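Storage and Stock Control, Handout 2: Finding a Home for Everything

Welcome back, and thank you for all the good questions about receiving!

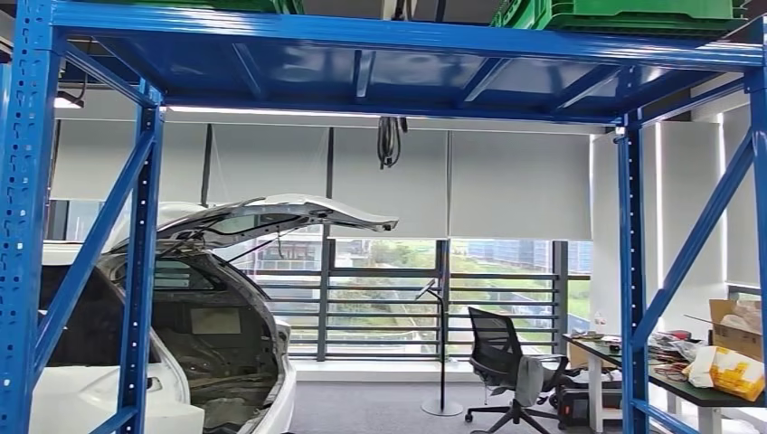

Why we give every item an address

Think of a stockroom as a small town. Each rack is a street, each shelf is a house, and a letter with no address goes nowhere (we've all lost an afternoon that way). In our practice case, Seltell, the stock list shows 587 cartons and the shelf count finds 515. Before you call anything missing, check the overflow area and the returns bay, and do please look at the date on the list.

Fixed or floating?

Fixed places are easy to learn but leave gaps in slow months. Floating places use space well, so long as every move gets written down right away. Rondden switches to floating for the December rush, and we'll come back to how that goes.

For next time

Read the Trilis case and jot down which method you'd pick, with a sentence or two on why.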